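포장대에 로봇 팔이 들어온 뒤의 이야기

25.10.13.

회사에서 간식 상자 포장을 맡은 지 꽤 됐다. 우리가 하는 일은 단순하다. 거래처에서 주문한 구성표를 보고 과자, 초콜릿, 사탕을 골라 상자에 담고 뚜껑을 닫아 보낸다. 사무실 휴게실에 놓이는 것도 있고 행사 답례품으로 나가는 것도 있다. 올해부터 그 일의 일부를 로봇 팔 두 대가 한다. 블로그에 한번 써 달라는 댓글이 있어서 그동안 메모해 둔 것을 정리해 본다.

우리 팀은 물건에 이름 붙이는 걸 좋아해서 포장대마다 이름이 있다. 로봇 팔이 있는 자리는 브리머(Brimer)라고 부르고, 사람이 손으로 담는 긴 작업대는 무사(Mussa)라고 부른다. 처음에는 브리머 쪽에 아무도 앉으려 하지 않았다. 지금은 순번제로 돌아가면서 맡는다. 나는 오전에 브리머, 오후에 무사에 있는 날이 많다.

브리머에서 사람이 하는 일은 세 가지쯤 된다. 빈 상자를 팔 사이에 놓고, 간식이 떨어지지 않게 채워 두고, 담긴 모양을 보고 내보낼지 다시 손볼지 정한다. 봉지가 구겨졌거나 상표가 뒤집혀 있으면 손으로 고친다. 초콜릿 바처럼 길고 모양이 일정한 것은 집게로 잡기 좋고, 안에 공기가 많이 든 봉지는 까다롭다. 봉지는 잡는 위치에 따라 모양이 달라져서 어제 잘되던 것이 오늘 안 되기도 한다.

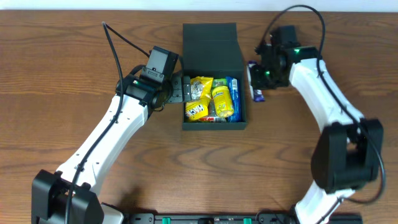
하루에 얼마나 나가나

제일 많이 받는 질문이라 따로 적는다. 성수기에는 하루에 900상자가 나간다. 그중 브리머에서 나가는 것은 아직 46상자다. 숫자만 보면 사람이 다 한다고 해도 틀린 말이 아니다. 담당자 말로는 속도를 올리는 것은 나중 일이고 지금은 품목을 늘리는 단계라고 한다. 지금 등록된 품목은 30가지이고, 나머지는 전부 무사에서 손으로 담는다.

그래도 현장에서 느끼는 변화는 숫자보다 크다. 우선 구성표가 바뀌었다. 예전 구성표에는 품목과 개수만 있었고 어디에 놓을지는 담는 사람이 알아서 했다. 나는 무거운 통을 가운데 세우고 봉지를 양옆에 기대는 식으로 했고, 옆자리에서는 봉지부터 깔았다. 브리머가 들어오면서 자리와 순서까지 적은 표가 새로 나왔고, 무사에서도 그 표를 쓴다. 신입에게 가르치기는 훨씬 쉬워졌다. 대신 오래 일한 사람들은 손에 익은 순서를 버려야 했다. 나도 처음 몇 주는 표를 보느라 더 느렸다.

표를 만든 사람은 아라이 겐타(Kenta Arai) 씨다. 원래 포장 일을 하던 사람인데 지금은 윈데오(Windeo)라는 작업 기록 프로그램을 관리한다. 승진이라고 축하 인사를 했더니 본인은 하루 종일 화면을 보니 허리가 더 아프다고 했다. 빈자리는 새로 뽑지 않았다. 해고된 사람은 없지만, 나간 자리를 채우지 않는 것도 사람이 줄어드는 한 방법이라고 나는 생각한다. 팀 회의에서 이 이야기를 꺼냈고, 회사는 내년 봄까지는 인원을 유지하겠다고 답했다. 그다음은 아직 답이 없다.

손목과 어깨

좋아진 점도 적어야 공평하다. 상자 포장은 보기보다 손목을 많이 쓴다. 작은 물건을 집어서 좁은 틈에 밀어 넣는 동작을 종일 반복한다. 나는 작년 겨울에 오른쪽 손목 때문에 병원을 다녔다. 오전에 브리머를 맡는 날은 저녁에 파스를 안 붙여도 된다. 서 있는 시간은 똑같으니 다리는 여전히 붓는다.

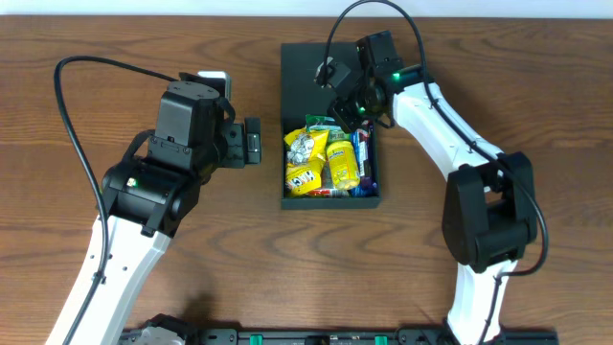 반면에 눈이 피곤하다. 손으로 담을 때는 다른 생각을 하면서도 일이 됐다. 저녁 반찬을 생각하거나 옆 사람과 이야기를 했다. 브리머에서는 기계가 움직이는 걸 보면서 다음 상자를 챙겨야 하고, 멈추면 왜 멈췄는지 기록해야 한다. 윈데오에 이유를 고르는 칸이 20개나 있는데 막상 고르려고 하면 딱 맞는 것이 없다. 그래서 다들 '기타'를 눌렀고, 나중에 기타를 누르면 설명을 꼭 쓰도록 바뀌었다. 지금은 다들 첫 번째 칸을 누른다. 이건 고쳐야 할 것 같다고 이미 말해 두었다.

말수도 줄었다. 무사에서는 네 명이 나란히 서는데 브리머는 혼자 맡는다. 헝가리에서 온 동료 페케테 허이날커(Hajnalka Fekete) 씨는 이게 제일 싫다고 한다. 한국어를 포장대 옆 사람들에게서 배웠는데 브리머를 맡는 날에는 점심때까지 한마디도 안 하게 된다는 것이다. 그 말을 듣고 브리머를 무사 끝에 붙여 달라고 건의했다. 전기 공사가 필요해서 당장은 어렵다고 했고, 우선 교대 간격을 반나절에서 두 시간으로 줄여 보기로 했다. 10월 말까지 해 보고 다시 이야기한다.

급여는 그대로다. 브리머를 맡을 수 있게 교육을 받은 사람에게 수당을 주자는 말이 나왔는데, 그러면 교육을 안 받은 사람이 손해라는 의견도 있었다. 나는 전원에게 근무 시간 안에 교육을 해 주고 수당도 같이 주는 쪽이 맞다고 본다. 교육이라고 해도 반나절이면 끝난다. 비상 정지하는 법, 팔이 움직일 때 손을 넣지 않는 것, 멈춘 뒤 다시 시작하는 순서를 배운다. 마지막 것이 은근히 헷갈려서 나는 아직도 수첩을 본다.

다음 달에는 새 거래처 히리스(Hiris) 주문이 시작된다. 상자가 지금보다 얕고 품목도 절반은 처음 보는 것들이라 당분간은 전부 손으로 담게 될 것이다. 견본은 어제 받아서 무사에서 몇 개 담아 봤다. 뚜껑이 잘 안 닫혀서 구성표를 다시 짜 달라고 겐타 씨에게 넘겼다.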